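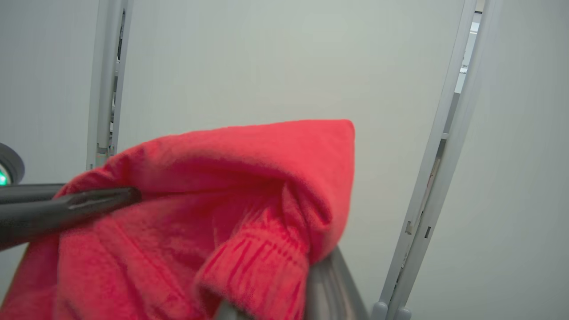

PREDASTHORPE, June 12, 2021

I would like to speak up for the laundry basket. The plain one, I mean, with two handles and no lid, that sits on the floor and takes whatever you drop in it. I've been reading a lot lately about how we're all supposed to be sorting at the source (four bags on a wheeled stand, little labels, the works) and I tried it, I really did. I bought the Trustine stand in April for 79 dollars and put it together in the hallway, and for a couple of weeks I felt like a person with a system.

Then one morning I stood there with a red sweater in my hand and couldn't decide where it lived. Was it a color? Sure. Was it a delicate? Kind of. It went over the rail of the stand, and it stayed over the rail, and pretty soon a bathrobe and two towels had joined it. I had paid good money for a coat rack.

My problem with sorting at the source is that it asks you to make a decision at the worst possible time of day. You're tired, you want your pajamas, and now you have to read a care tag! A basket asks nothing. You sort later, in one go, standing up, with the radio on.

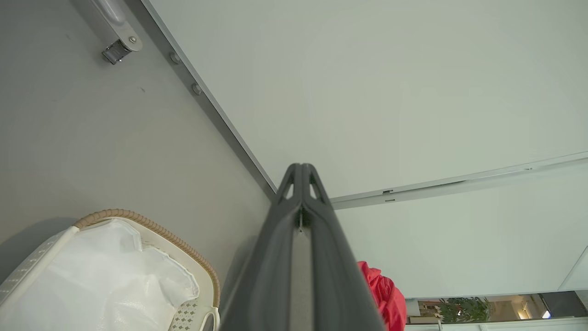 People will tell you that the basket is how whites turn pink, and I'll grant them that much. My mother lost a whole set of pillowcases to one red sock and talked about it for years. But the damage happens in the washer, and the basket never made anybody skip the last look before shutting the door. Red and white can lie in a heap together all week long as long as they're dry — put them in damp and you deserve what you get.

I also think it matters what the basket looks like, and here I part ways with my thriftier friends. A pretty one gets left out where people can reach it. An ugly one ends up behind a door, and then the clothes end up on the chair.
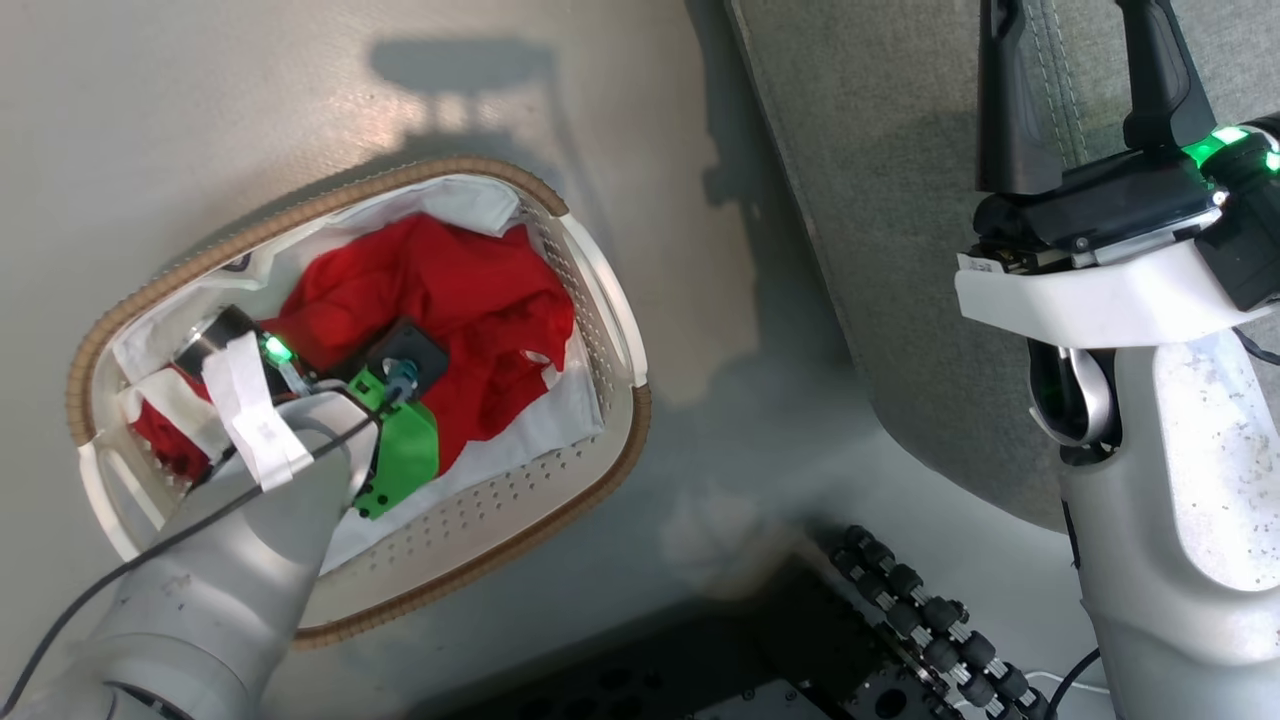
Holes are the other thing I'd insist on. Solid sides look neat in the store, but gym clothes need air, and so does whoever opens the closet. And get real handles, ones you can grab with a phone in your other hand. Halilović, the housewares place on the corner in Nestton, had a stack of decent ones for 20 dollars last time I was in, and I came close to buying a second for upstairs.

As for the stand, it's in the garage now. The bags turned out to be great for soccer balls.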